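About Gronside

Gronside is a test shop for grippers, robot arms, cameras and controllers. Companies and university labs send us hardware, we run it through the same set of tasks as everything else we have tested, and we write up what happened. We do not build or sell robots, and we take no commission from the people who do.

The company was started by Dineo Mokoena and Naledi Sibiya, who had worked together on a packing line project at Ehlers. A large part of that project went into picking a gripper. The data sheets listed stroke, force and payload, and none of those numbers said how the fingers would do with a bag of rolled socks. They ended up buying several models, testing them on a folding table and returning most of them. When other teams began asking to see their notes, they decided the testing could be a business.

What we test

Most of our work is with grippers. We have tested 188 so far, counting different finger sets on the same body as separate entries. They include parallel jaw models, suction cups, soft fingers and handheld grippers used to record demonstrations by hand.

We also compare:

Small and mid-size arms, mainly for repeatability and for how they behave near the edge of their reach
Wrist cameras and fixed cameras, including wide lenses
Controllers and the software that comes with them
Cables, mounts and quick-change plates, when a client asks

We do not test mobile bases or anything with a payload too large for our benches. If you ask us about one of those, we will tell you so and try to point you to somebody who can help.

How a test runs

Every gripper goes through our standard object set, which has 227 items. Hard objects with simple shapes come first. Then we move to thin, flexible and slippery ones. Cloth comes near the end of the list and takes the most time. A towel can be picked up in many ways and a lot of them are bad. The fingers may catch one layer when two were wanted, or hold a corner well and lose it when the arm speeds up.

For cloth tests we log the grasp point, the number of layers held, the finger opening and whether the piece stayed put through a lift, a turn and a short shake. The same operator does all the runs for a given device. A second operator then repeats a portion of them without seeing the first set of results. If the two do not agree, both go back and do the whole group again.
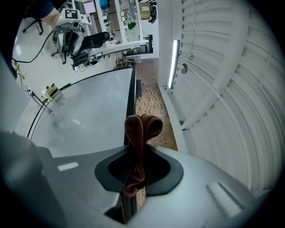 Cloth handling at the bench: a folded brown towel at the gripper opening, with a second handheld gripper off to the upper left.

With handheld grippers we spend extra time on the view from the camera. A wide lens picks up a lot of the room, and that can help with tracking, but the housing itself takes up part of the picture. We check how much of the object stays visible as it is gripped. Glossy surfaces are part of the test too, because reflections give some tracking software trouble and plenty of real work surfaces are shiny. When a device carries a printed marker for position tracking, we try it at several distances and angles and note where the software loses it.

Weight and balance get their own section in the report. A handheld gripper that feels fine for a few minutes can be hard on the wrist after an hour. Operators fill out a comfort sheet at set times during the session, and we include the sheets as they were written.

What you get

Clients receive a written report, the raw logs and video of every run, including the failed ones. Reports are usually short. The first page has the results table and a plain statement of what the device did well and what it did not. Settings, firmware versions and finger types are listed at the back so that another lab can repeat the work.

We do not give overall scores or rankings. A gripper that is right for glass bottles may be a poor choice for laundry, and a single number hides that. If you are trying to choose between two or three models, we can run them side by side on your own parts. Send us at least ten of each part, as some get damaged.

Makers may read a report before it goes out and may send comments. We correct mistakes of fact. Other comments are attached at the end with the maker's name on them. Clients who paid for a private test own the report and decide whether it is published.

Our tools

Logging and playback are done with Flirnumine, a program we wrote for our own use and now share with clients. It lines up video, finger position and force readings on one timeline. It is not pretty, but it opens quickly and runs on an ordinary laptop. Version 9 came out in February and added side-by-side playback, which had been the most common request.

Our fixtures are made for us by Nurov, a machine shop a short drive away. Drawings for the standard adapter plates are free to anyone who writes in for them.

The people

There is a small full-time staff, plus part-time operators who come in for longer runs. Dineo handles test planning and signs every report. Naledi looks after the software, the cameras and calibration. New operators start on hard objects and move on to cloth after they have been checked on the earlier groups.

To date we have logged over 1836 hours of bench time.

Working with us

Tell us what device you have, what it needs to pick up and when you need an answer. We will reply with a test plan and a price. Please include power supplies and any special cables with your shipment. Missing cables are our most common cause of delay.

Visits are welcome by appointment. Clients can sit in on their own tests, and many do for the first day. We ask visitors not to take pictures of other clients' equipment.

Page last updated March 2024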